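Ruaridh Strachan talks with his hands, which is fitting for someone who has spent the past year teaching two robot arms to share a table. His group at Kallio has been testing a method it calls Zuvholm, and the first results have put him in a very good mood.

"The old way, we'd show the robot a task from start to finish and hope it copied us," he says. "With Zuvholm we only step in when it starts to go wrong. You nudge it back, let go, and it carries on!"

Those nudges are what the robot learns from. The group recorded 863 of them between March and August, all with plain coloured cubes, and trained the arms again each time another batch was in. Each cube has to be picked up by whichever arm is better placed, and sometimes passed from one to the other.
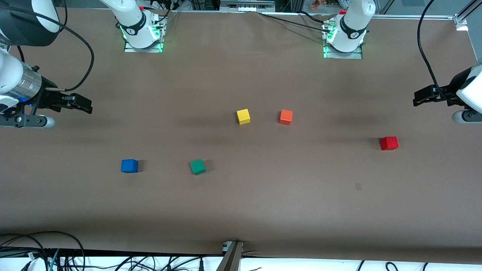
Five cubes on the work table, with both grippers open.

The passing over was the hard bit. Kofi Ofori, who wrote most of the training code, remembers weeks when both arms would go for the same cube and then both back away, "like two people in a doorway". He tried fixing it with rules about who goes first, and threw them all out in the end.

"The corrections did it," he says. "We had 126 that were only about handing over, and after those went in, the dithering nearly stopped. I ran it again after tea because I didn't believe it."

In the last round of tests the pair cleared the table in 232 trials out of more than 250. Strachan is quick to add that cubes are kind to a gripper. Soft things are next, starting with folded cloths, and he expects the numbers to drop.

Does that worry him? "No, I can't wait. We've got 20 cloths in a box and I want to see what it does with them."

The code should be out once Ofori has tidied it up. He would like another month.

Comments

Groltutance: Lovely read. Do they correct both arms at once or one at a time?

Kosik: We tried something close to this with a single arm and the corrections got very samey after a while. Would like to know how they kept them varied.

Groltutance: @Kosik same here, ours were nearly all about grip height.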